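Clearing out the kitchen before the move

16/07/2020

We have the keys to the new apartment in Lirnton, and I have been packing the kitchen in the evenings after work. I started in May with the top cabinets, which hold the things we never use, and thought that would be the slow part. The slow part is the drawer next to the stove.

My rule is that if I haven't used it since we moved in, it goes. Joris has a different rule, which is that it goes if he can't remember buying it. Between us we got rid of two graters, a bread machine with no paddle and a set of fondue forks. The fondue pot itself went to Hilde Verstraete downstairs, who already had forks.

The new kitchen has 38 inches less counter than this one. I measured it twice. It does have a pantry closet, so dry goods will go in there and the counter will get the kettle, the knife block and nothing else if I can help it. I looked at a shelf system from Folness and it came to 313 with the brackets. I bought plain boards and will paint them myself.
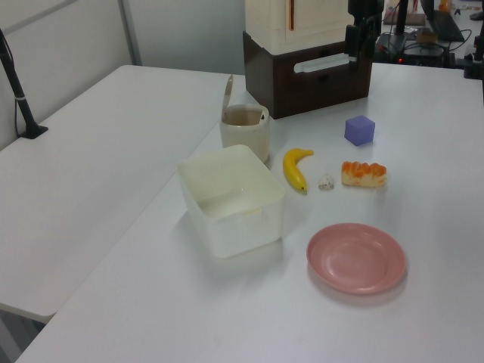
Open bin, small lidded container, toy banana.

For flour and rice I am going back to jars. I tried keeping everything in the bags with clips for a year and we had moths by the end of it. It took me a whole weekend to get rid of them, and I threw out almost 40 dollars of food. Jars with a rubber seal are fine. I write the date on a piece of masking tape and stick it to the bottom, where it doesn't get rubbed off.

Spices I have cut down to one box. The paprika from Aliki Tsoukalas stays, and so does the bay. The old curry powder smelled of the cabinet and went in the trash.

The only thing we argued about was the big stockpot. It weighs a lot and we use it at New Year. It is coming with us and will live on top of the refrigerator, and I have agreed not to bring it up again.

The movers come at eight in the morning and want everything taped shut by then. I still have the oven trays to scrub and the freezer to empty, so dinner this week is peas, fish sticks and whatever is in the tub with no label.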